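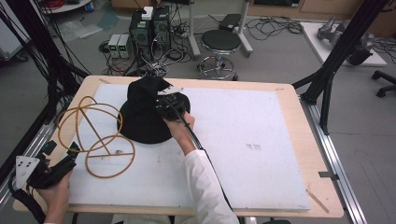 Stavent opens hand-held demonstration bench at Grerkusthorpe

Stavent has begun recording two-handed demonstrations at its Grerkusthorpe workshop, using grippers that an operator holds directly instead of steering a robot arm from a distance. The first set of tasks covers soft and springy items, which the company's earlier remote-control work handled slowly.

The operator works at a table with a black gripper in each hand and carries out the task at normal arm's reach. Cables run from both grippers, and the left-hand one carries a white triangular plate with small black holes. The table top is largely covered by a white foam board, and the current objects include a black fabric-covered piece shaped somewhat like a wide-brimmed hat and an open sphere made from thin, flexible orange-tan rods.

Ramiro Marín, who leads the project, said the two objects were chosen for opposite reasons. Cloth does not return to its shape once it has been pressed, so the recording has to include the small corrections a person makes while holding it. The rod sphere does spring back, and too firm a grip at one point moves the whole structure.

"With a joystick or a leader arm, people slow down when they come to the cloth," Marín said. "They wait to see what it does, then they move again. When the gripper is in their own hand they don't stop, and the pauses drop out of the data."

The project, known internally as Pudon, has collected 3567 accepted demonstrations since February. The target for the first stage is 4000. Each recording session lasts 45 minutes and is followed by a break of 15 minutes, during which the previous recordings are checked and any faulty ones are marked for removal.

A recording is rejected if the signal from either gripper is interrupted, if the operator touches an object with a bare finger, or if the two hands fall out of time with each other in the log. The last of these was the most frequent fault in the opening weeks. Yolanda Villalobos, who maintains the recording software, traced it to the start-up routine: each gripper began its own clock when it was switched on. Both now take their time from a single source, and operators close the jaws twice at the beginning of every session as a check.

Stavent has not given up remote control. Abilio Figueroa, who runs the company's teleoperation rig, said it remains the better choice where the limits of the arm matter, such as reaching over an obstacle or turning a part through a wide angle. A person holding a gripper can bend the wrist and elbow in ways that a six-joint arm cannot follow, and some hand-held recordings have had to be discarded for that reason.

"You find out at playback," Figueroa said. "The path looks fine until the arm has to fold back on itself to reach the next point. On the rig that can't happen, as the operator is already working within the arm's range."

To reduce the loss, every accepted path is now run through a simulated arm before it is added to the training set. Paths that pass a joint limit are sent back with the point of failure marked, and the operator repeats the task with the object placed elsewhere on the board. Facundo Navarrete wrote the check and is working on a version that will give a warning while recording is still in progress – a tone in the first instance, with no change to the grippers themselves.

Trials on real arms will be carried out with Casado, which is to supply a test cell for the second stage. The two firms have agreed on three tasks: lifting a cloth cover by its edge, moving a springy frame without squeezing it out of shape, and holding one item steady with the left gripper while the right works on another. Results will be reported as completed attempts per session, with separate figures for hand-held and remote-control training data.

Nicanor Sarmiento of Casado said the comparison would use the same arm, the same objects and the same number of demonstrations from each method. Mixed training sets, with recordings from both sources, will be tested afterwards if time in the cell allows.

Stavent plans to publish its operator instructions and the file format with the first-stage results. The recordings themselves will stay with the two companies until the trials are finished.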